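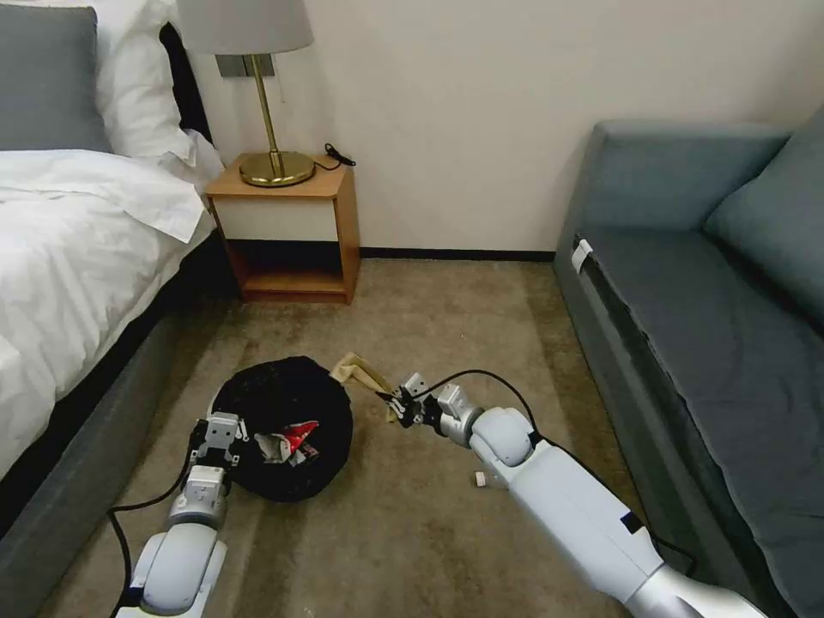 Unit 2: Caring for Carpet in Furnished Rentals

Course handout, Housing Maintenance 107
Instructor: Haf Eynon

Reading for this unit: Thibodeaux packet, first half. Bring it to class.

Pile and backing

Carpet has two main parts. The pile is what you walk on. The backing holds the pile in place. Cut pile has open ends and feels soft. Loop pile is left uncut, wears longer, and can snag. Many rentals use cut pile in bedrooms and a low loop in halls.

Where the wear shows up

Wear follows the paths people take. In a bedroom, expect it beside the bed, between the pieces of furniture, and at the door. A beige or brown carpet hides dust well but shows dark traffic lanes over time. Furniture legs leave dents. Most dents lift if you lay a damp cloth over them, let it sit, and brush the pile up with your fingers.

Routine care

Pick up paper and other loose trash before vacuuming. Scraps can block the hose.
Vacuum slowly, in overlapping passes.
Pull out light furniture once a month and vacuum behind it.
Blot spills with a white cloth. Work from the outside in. Do not rub.
Test any cleaner in a closet corner first.

Deep cleaning

Hot water extraction is the usual method between tenants. Keep people and furniture off the carpet until it is dry. Open windows or run a fan. Too much water can reach the pad and leave an odor.

Records

Write down the room, the type of pile, the date of the last deep cleaning, and any stains that stayed. Cletus Thibodeaux's packet has a blank form on the last page. Make copies and keep the original clean.

For next class

Fill out one form for a room you have access to. The practice problems on measuring a room for new carpet are due in February, with the Unit 3 worksheet.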